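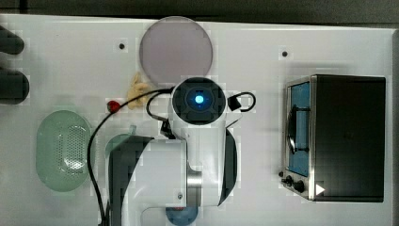

第七章 桌面上的家:认识、分组与归位

2020年8月 Inen家政教材编写组

本章导读

一只淡紫灰色的圆盘、一只浅绿色的椭圆沥水篮、一个红色小球,摆在同一张白色桌面上。这三样东西平时很少碰头:盘子住在碗柜里,沥水篮挂在水槽边,小球多半滚在沙发底下。现在它们到了一处,问题就有趣起来了。谁和谁该放在一起?先收哪一件?收到哪里去,下次才找得到?

前面六章里,我们跟着一只锅、一块抹布、一袋米走遍了厨房,学的都是单件物品的用法和保养。从这一章开始,我们要面对一群东西。一群东西有一群东西的脾气,它们会互相遮挡、互相碰撞,还会悄悄占掉你本来想用来揉面的那块地方。很多同学一听“整理”两个字就皱眉,觉得那是大扫除时才干的苦差事。编写组在试教时见过不少这样的表情,也见过这些同学学完第二节以后,回家把自己的抽屉翻了个底朝天,第二天兴冲冲跑来讲给全班听。整理里面有观察,有推理,还要动手,做起来真的会上瘾!

学习本章时,请准备一张能腾空的桌子,大小不限,书桌、餐桌、折叠桌都可以。再准备一块干布和一支铅笔。便签纸有的话更好,没有就用旧作业本的空白页裁开。

学完本章,你应当能够:

说出一件家用物品的材质线索,并据此判断它怕什么;

用两种以上的标准给同一批物品分组,并讲清楚每种分法适合什么场合;

为常用物品安排固定位置,画出一张简单的归位图;

在一张杂放着物品的桌面上,定出一个合理的收拾次序。

7.1 先看,再动手

看见桌上有东西,手就想伸过去,这是人之常情。本节偏要请你把手背到身后,先看一会儿。

看什么呢?第一看轮廓。圆盘的轮廓是规矩的,放到哪里都知道它占多大地方;沥水篮是椭圆的,两个方向长短不同,横着放和竖着放,对旁边物品的影响差得很远。还有一些东西的轮廓不规则,表面鼓鼓包包,像海绵,又像毛绒玩具上的一块。遇到这样的物品,先不要急着给它下结论,在便签上写“米色,待认”就好。把不认识的东西老老实实记成“待认”,是整理的基本功,后面第三节还会用到。

第二看表面。光亮的表面会反光,手指摸上去留下印子也容易看见;半透明的表面能透出后面的颜色,所以一只浅绿色的半透明篮子放在白桌上和放在深色灶台上,看起来会像两只不同的篮子。盘边和盘心的颜色也常有细微差别。同学们不妨从家里拿一只单色的盘子,靠近窗户慢慢转,看看盘边是比盘心浅一点还是深一点。这个小观察花不了多少工夫,却能让你以后在一摞盘子里一眼认出它来。

第三看它会不会动。球会滚,筷子会滚,圆柱形的调料瓶倒下以后也会滚。会滚的东西要单独留心,因为桌子很少是绝对水平的。想知道自家的桌子往哪边斜,放一颗弹珠上去便知。我们在Vinel教学点试教时,有一组同学用这个办法检查了教室里的每一张课桌,又把结果画成了一张箭头图,箭头东倒西歪,煞是好看。

俯视的妙处

从正上方看桌面,和坐在桌边看桌面,得到的是两种消息。坐着看,近处的物品会挡住远处的物品,高的会挡住矮的,但是你能看出谁高谁矮。从上往下看,高矮几乎看不出来了,每件东西占多大一块地、彼此隔开多远,却清清楚楚。做归位图要用俯视,决定抽屉能不能关上则要用侧视。建筑师画房子也是这样,平面图和立面图缺一样都盖不成。

动手试一试:站到桌边,弯腰向下看自己的桌面,用铅笔把每件物品画成最简单的图形,圆的画圆,长的画长条,画不出来的画一团云。画的时候不必讲究像不像,只管位置和大小的比例。画完后退一步,再从坐着的角度画一张。两张图并排放好,找一找哪件物品在第一张图里很显眼,到了第二张图里却几乎不见了。

7.2 材质会说话

一件物品怕什么,大半写在它的材质里。怕烫的不能挨着灶火,怕磕的不能压在铁锅底下,怕潮的不能住进水槽柜。材质要靠看、摸、掂、听一起来判断,单凭一眼往往会弄错。如今的塑料可以做得像陶瓷,陶瓷也可以做得像石头,搪瓷杯远远看去和瓷杯没有两样,拿起来轻轻一弹,声音就露了底。

弹一弹的办法特别好玩。用指节轻敲瓷碗的外沿,声音清亮,余音拖得长;敲塑料碗,声音短而闷;敲木碗,声音更低,像有人在隔壁敲门。要注意,敲之前先把碗放在折好的布上,用力要轻。有裂纹的瓷碗敲起来发哑,这种碗哪怕外表完好,也不宜再盛滚烫的汤。老一辈买碗时常要挑出几只来敲一敲,靠的就是这点学问。

掂一掂也有门道。同样大小的两只盘子,差别可能大得让人吃惊。Kosirov教具箱里配有两只圆盘,直径都是19厘米,请同学们闭上眼睛,一手托一只,说出哪只更重,再猜猜各是什么材质。没有教具箱的班级,可以从家里带不同材质的盘子来比。重的盘子放在碗柜下层,轻的放上层,取放时手腕省力,万一失手也不至于砸得太狠。

至于摸,请留意三个地方:边缘、底部、把手与主体相接处。边缘有毛刺的塑料用品要当心划手;底部有一圈粗糙的没有上釉的圈足,多半是陶瓷;相接处最爱藏污垢,清洗时应多照顾几下。

小资料 沥水篮为什么爱占地方

沥水篮是厨房里一件让人又爱又愁的东西。洗菜、沥面、晾樱桃,样样离不开它。可是篮子中间空、四边撑,收进柜子里相当于收了一团空气。解决的办法出奇地简单,让它肚子里装东西。小一号的篮子、滤网、量杯,都可以住进大篮子里,像一家人挤在一条船上。条件是里面的东西必须干透,并且和篮子本身同属一类用途,否则洗菜的时候还得先请一屋子房客搬家。椭圆的篮子还有一个好处,窄的那一边朝外,能塞进圆篮子进不去的格子。

记录页

请选家里的五件物品,每件写一行。行首写名称,接着写你看到的颜色和形状,再写敲击的声音、拿在手里的感觉,最后写你的判断。判断拿不准时写上“可能”,并注明还差什么证据。写得像一名小侦探最好!

7.3 同一批东西,不同的分法

现在可以动手了。把桌上的物品分一分组,说起来是一句话,做起来会引发热烈的争论。试教时每个班都为这一节吵过,吵得很有质量。

按用途分,是最容易想到的。盘子和沥水篮归厨房,小球归玩具。这样分有一个很大的优点,分完几乎等于归位完,端起一组直接送走就行。它也有麻烦的时候:一只旧搪瓷杯,爷爷用来喝茶,妹妹用来插铅笔,它到底归哪一组?遇到这种情形,应当按“现在的用途”来定,从前干什么用的可以写进它的故事里,不必写进归位图。

按材质分,清洗时最管用。怕刮的放一堆,用软海绵洗;耐刮的放一堆,可以下重手。木头的单放,洗完马上擦干竖起来晾。一次把同类的都洗完,不用来回换工具,水也用得省。

按使用的次数分,安排柜子时最管用。每天都用的放在伸手就到的地方,逢年过节才用的请到高处。有的同学会问,那半年用一次的呢?把它放在高处或深处,同时在柜门内侧贴一张小条,写明里面有谁。那张小条的本事大得很,一家人从此少问许多句“放哪儿了”。

按颜色分呢?很多成年人听了会笑,可它绝不是胡闹。给幼小的孩子设计玩具箱,颜色是最好懂的语言,红的进红箱,绿的进绿箱,三岁的娃娃也能自己收。一些家庭给砧板分颜色,生食熟食各用各的,也是同样的道理。

最后别忘了那一组“待认”。认不出的东西放进一只敞口的小盒,摆在全家人都会路过的地方,过几天再看。有人认领的归队,一直没有人认领的,商量之后再决定去留。千万不要自作主张扔掉,一颗不起眼的螺丝,说不定就是椅子腿上缺的那一颗。

课堂讨论

两位同学面对同样一桌东西,一位按用途分出了两组,另一位按材质分出了四组。请你替他们各写一段话,说明自己的分法在什么时候更好用。然后交换立场,再写一段。写第二段的时候,你会发现对方的办法里有不少可取之处。

7.4 定一个次序

收拾一张桌子,从哪里开始都可以收完,但次序不同,费的力气大不一样。本章推荐的次序是:先管会滚的,再管易碎的,接着收占地大的,最后收零碎。

会滚的东西排在第一位,理由你大概已经猜到了。一个小球留在桌面上,胳膊一带就走,追着它跑的时候又可能碰翻别的东西。把它放进一只碗或者有边的托盘里,它就安静了,接下来收别的也更安心。

易碎的排在第二位。拿盘子用双手,手指托住底,拇指轻按盘边。叠放时大的在下,小的在上,瓷盘之间垫一张纸或一块薄布,可以少许多划痕。盘子搬走以后,桌子中间往往一下子敞亮起来,人的心情也跟着敞亮。

占地大的东西收走,桌面就空出了一大块,你有了干活的地方。零碎物品这时候可以全部聚拢到空处,一样一样过手。为什么不先收零碎呢?请同学们自己做一次对比,先按推荐的次序收一遍,恢复原样,再倒过来收一遍,记下两次用的时间和弯腰的次数。如果你得出的结果和课本说的不一样,太好了,请把过程写下来,和同桌一起找找原因。桌子的大小、物品的多少、柜子的远近,都可能改变答案。

擦桌子放在最后。白色桌面显脏,也显干净,擦过的地方一看便知,特别适合初学者练习。从远端往近身的方向擦,一道压着一道的边,碎屑聚到桌沿,用手接住。抹布对折再对折,脏了一面翻一面,一块布能用出好几块布的效果。

7.5 给每件东西一个地址

信有地址才能寄到,物品有地址才回得了家。地址要写得具体。“厨房”太大,“碗柜”还是太大,“碗柜下层左边,浅盘一摞”就刚刚好。

定地址时要量一量。Shirima社区厨房里有一层搁板,离地680毫米,低年级的同学站着就能取到东西,于是那一层专门留给他们每天用的餐具。你家的搁板有多高?家里个子最小的人够得到哪一层?带上卷尺去量,把数字写进归位图里。量的时候从地面量到搁板的上表面,读数时眼睛与刻度平齐。

归位图的画法,我们在7.1节已经练过底子了。先画柜子的外框,再画层板,然后在每一格里写上住户的名字。写满了的格子不要再加,要加新的,就得先请一位旧住户搬走。给每一格留出一点空当,手能伸得进去,东西才肯回来。塞得严严实实的柜子看起来整齐,取一件却要搬三件,用不了多久就会乱回原样。

归位图画好后贴在柜门里侧,试住一个星期。其间若是总有一件东西回不到它的地址,比如剪刀老是出现在餐桌上,就说明地址定得不合适。给剪刀在餐桌旁边安个家,比天天把它送回书房容易得多。好的归位图都是改出来的,图上的涂改越多,越说明你认真观察过家人的习惯。

本章词语

归位:物品用完后回到固定的位置。

待认:暂时不能确定名称或用途的物品。写下能看见的特征,留待以后辨认。

圈足:碗盘底部凸起的一圈,常为没有上釉的粗糙面。

空当:柜格中特意留出的余地,供手伸入取放。

预备作业

一、今天晚饭以后,在收拾餐桌之前先看一会儿,画一张俯视图。第二天早饭后再画一张,带到课上。

二、向家里年纪最大的人请教一件老物件的来历,记下它从前的用途和现在的用途。若两者不同,想一想它应当归入哪一组。

三、找一件你一直以为是某种材质、敲过才知道弄错了的东西。找不到也没有关系,把敲过的东西列出来,写上各自的声音。

四、(选做)为家里的一只抽屉画归位图,试住一个星期,把改动的地方用另一种颜色标出。

下一节课从第一题的俯视图讲起,请把图夹在课本里,不要折坏。

《家政与生活》 Inen教材编写组 编 Kosirov出版 版权所有,未经许可不得翻印 | 联系编辑部:分机822 | 返回顶部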